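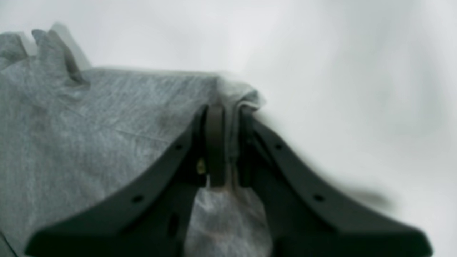 May. Dull, window open until four, humidity in the back room higher than I would like.

06.40

Up early to take the jersey out of the airing room. It had been lying flat since last night after its third wash. I left it another hour on the table before touching it with a ruler. Knit moves when it is handled, and I have been caught out by measuring straight off the rack before.

The cloth is the grey marl from Karras, lot 2587, single knit with a light brushed back. Bought as an end of roll, so no returns if it misbehaves. The delivery slip gives fibre content and width and nothing on shrinkage. I wrote to ask. Kátia Brito answered from their Furgate office within the day and said the finishing is done by another firm and she would have to find out. I have not heard since, and have gone ahead with my own figures.

Method as last time. Thread marks 200 mm apart, three pairs along the length and three across, set well in from the cut edges. Edges overlocked to stop them curling. Wash at forty, low spin, dry flat. Readings before the first wash and after each one.

Results after wash three, averages:

Lengthwise 191 mm, so a loss of 4.5 per cent.
Crosswise 198 mm, a loss of 1 per cent.
Weight before washing 289 grams per square metre.
Weight now 306 grams per square metre.

The weight figure agrees with the loss of area, which I take as a check on the marks. Most of the shrinkage came in the first wash. The second added a little and the third added nothing I could read with a steel rule. I shall wash the full length twice before cutting and stop there.

11.15

Telephone call with Leonidas Tzanetos regarding the pattern. He wants to keep the 4.5 per cent in the pattern and cut from unwashed cloth, which saves handling three metres of wet jersey. I disagree. His way works if the cloth shrinks evenly, and one of my three lengthwise pairs came up 2 mm different from the others. Across a back length that would be a hem that drops on one side. He said a 2 mm difference on 200 is within what my thread marks can be trusted for. This is fair. I will sew a finer mark next time, single strand, and repeat.

We did not settle it. I am the one paying for the cloth, so it is being washed.

Spirality also needs watching. The side of the test square had leaned over after wash one. I measured the lean at the bottom corner and wrote it in the notebook, then found I had not recorded which face was up, so the reading is of no use for saying which way it turns. Did it again this morning with a pin through the face side. The lean is to the right, looking at the face, small, and constant since yesterday. Acceptable for a loose top. For trousers I would look for another cloth. 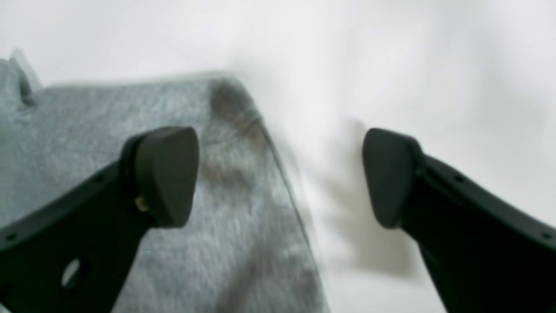 14.30

Needle trials. Size 70 ballpoint skipped at the overlocked edge, where there are four layers. Size 80 ballpoint did not skip. Size 80 stretch gave the same seam as the ballpoint, and I have more of the ballpoint, so that is what goes on the cutting list.

Stitch: narrow zigzag, 0.5 wide and 2.5 long. Stretched a test seam by hand until the cloth went thin and the thread held. With straight stitch the thread broke in two places. Presser foot pressure down one step from the usual setting, otherwise the top layer creeps ahead and the seam waves. It pressed out mostly, but I would sooner not have it.

Thread is a problem. The Stuminance mid grey looked right on the reel at the shop and reads blue under the lamp here. By the window it is tolerable. The Paten is one shade darker and better in both lights. There is only a part reel left, enough for the side seams and not the hems. Forough Sadeghi has some, I think from the coat she gave up on. Message sent. If she has used it I will use the blue one inside the overlocker, where it does not show.

17.50

Full length into the machine, first of two washes. Cut end overlocked beforehand. Weighed dry and noted on the back page so that I can see how much lint comes off the brushed side.

Forough has the thread. 10 pence a metre, she says, and wants her small scissors back.

To do: second wash tomorrow, dry flat over two racks pushed together, turn once. Find the scissors. Write to Karras again about the finish and quote the lot number this time.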